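Peeters Hands Its Marker Pile to the Grippers 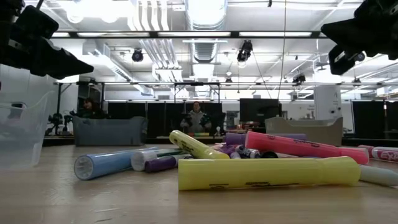
Mandance Jeria

Sorting markers used to be the job you got at Peeters for arriving last. Since January it has gone to pairs of black grippers, which start with a heap of highlighters and markers and three plastic bins.

The six people who did the sorting still have jobs. They run the machines now, on shifts of 4 hours, and have learned to say "episode" when they mean "try."

Staff at the Nonel site report fewer ink-stained cuffs and more meetings. One request is pending – they would like to keep a few highlighters for the meetings.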